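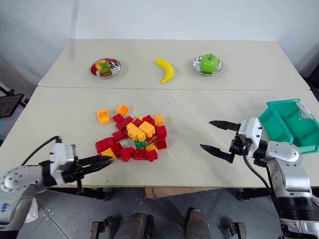 **Bradia opens a play-and-sort room for the under-fives, and you're all invited to come and make a mess**

16/12/2025

I've been trying to write this announcement for a fortnight and I keep wandering off to play with the bricks instead, so let's get on with it. Bradia, our little toy library, is opening a second room! It's called the Dandow Room, it's next door to the one you already know, and it's for children under five and whoever has the job of chasing after them.

The idea came from Poonam Vishwakarma, who runs our lending desk and had been watching what the smallest visitors did while their parents filled in the forms. They'd ignore the puzzles and the dolls' house (a lovely dolls' house, I'm still a bit hurt) and go straight for the big building bricks and the plastic fruit. So the new room has plenty of both.

We've kept it simple. White walls, beige tables that we can push together or pull apart, and toys that are nice and big for small hands. The bricks get tipped out in a heap, reds and yellows mostly, with the odd green one hiding at the bottom for somebody to find. The fruit goes out on round silver plates. My favourite is the banana, which never seems to get a plate.

Sorting is a big part of it. Every session ends with everyone putting things back where they live, bricks by colour, fruit on plates, and I promise it's more fun than it sounds. Ritu Rawat will be leading these and she has a tidying-up song with 7 verses. I know all of them now, whether I wanted to or not.

"Children like a job," Ritu told me when I asked what the parents should expect. "Give them one plate and one apple and they'll be busy for ages. The grown-ups get to finish a cup of tea."

The room has been paid for with an £800 grant from Stosance, the stationery shop on the corner, plus what you all raised at the cake sale in May. Thank you, thank you, thank you. The tables came from Lyimo, who were clearing out their old showroom and let us have them for £35 the pair. Blandine Pruvost drove them over in her van and then stayed to paint the wall, so if you see her, please be nice to her.

Now the practical bits:

- Sessions run every weekday morning in term time, and it's £2 a family.
- Existing Bradia members come in free for the first month.
- There's space for prams in the corridor, but please leave the fire door clear.
- Socks or soft shoes in the room, please, grown-ups too.
- Bricks and fruit stay in the Dandow Room. Everything on the lending shelves can still go home with you as usual.

We'd also be very glad of more bricks. Any colour, as long as they're the large chunky kind and they've had a wash. Drop them at the desk and Poonam will find them a home.

**Press and general enquiries:** ask for Rekha Singhal at the Bradia lending desk. She's happy to show reporters and photographers round before a session starts.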